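5. Preparing the table and the sorting box

This section explains how to prepare the table before the first use of the Wonach block sorting set. Please read all steps one time before you begin. The work is easy, but the order is important.

You need:
paper strip, white, two sheets
open box, part 303
blocks from bag 106
adhesive tape (not included)
a dry cloth

5.1 Laying the paper

1. Wipe the table with the dry cloth. Crumbs under the paper make small bumps, and a block can stand crooked on them.
2. Put the two sheets end to end, so that the short sides touch. Do not overlap them.
3. Close the seam with tape from the lower side. Press with your thumb from the middle to the outside.
4. Turn the strip and lay it along the center of the table. It is allowed that the paper hangs over the near end.

Note: If your table has a cable hole, keep the paper beside it. Paper over a hole tears quickly when somebody leans on it.

Caution: Do not use glue on a wooden surface. Darau cannot replace tables which were damaged by glue.

5.2 Placing the box

1. Take the box out of its sleeve. It is delivered without a lid.
2. Put it near one side of the strip. The box may stand partly on the paper and partly on the wood.
3. Push lightly against one wall. If the box slides, move it until it stands flat.
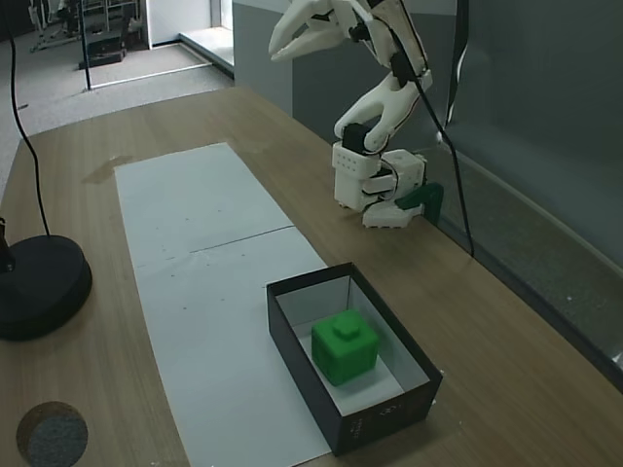
The white floor of the box should stay clean, so the color of each block is easy to recognize. Remove dust with the cloth only. Water makes the corners soft, and after this the walls do not stand straight anymore.

5.3 The first block

1. Choose one block. We recommend green for the beginning, as it is bright and gives a good contrast.
2. Set it into the box with the knob on top. The exact position is not important, but leave a little space to every wall for the fingers.
3. Take the block out and put it in again some times, until you feel comfortable with the height of the walls.

Caution: The blocks are small parts. Keep them away from children under three years.

5.4 After use

Put the blocks back into the bag before you lift the box. Roll the paper loosely with the seam inside. A folded strip keeps its lines and must be replaced. New strips can be ordered from the Ulbridge warehouse with the card on the last page.

Continue with section 6, Sorting by color.

Text revised August 28, 2020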